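In Defense of the Plain White Cloth

My aunt ironed everything, tablecloths included, and when she died I inherited a stack of white ones and no wish whatever to iron them. For a long while they sat in a cupboard in my apartment on Morin Street, and I felt a bit guilty each time I reached past them for the paper towels. Then one February I was expecting company and my table looked so shabby that I shook one out and threw it on, creases and all, and you know, it was lovely!

I have since become something of a bore on the subject. My neighbor Manon Ross, who is 71 and owns far more linen than I do, thinks a wrinkled cloth is an insult to the guests. I think the guests would rather have me at the table than in the laundry room. A cloth with a few soft folds in it looks as if somebody lives with it (and spills on it, and washes it, and puts it back).

What I do care about is the hem. Let it come down low, nearly to the floor if the cloth is big enough, and don't fuss if it waves a little. I would give up my good plates before I gave up that long white drop over a gray floor.

So please, go and open your own cupboard this week. Leave the iron where it is.
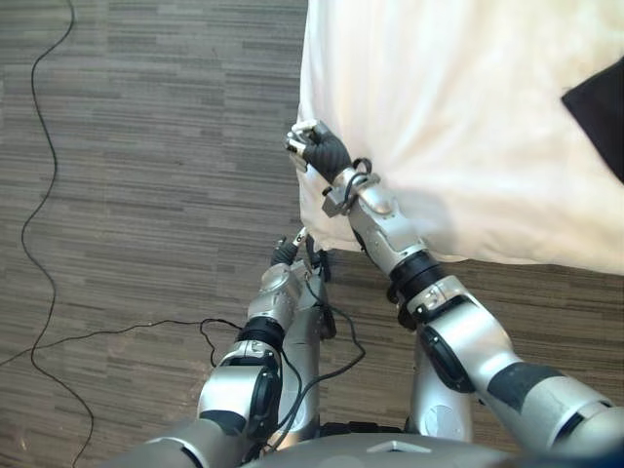
White cloth, gray striped carpet, and a wrinkle or two left in.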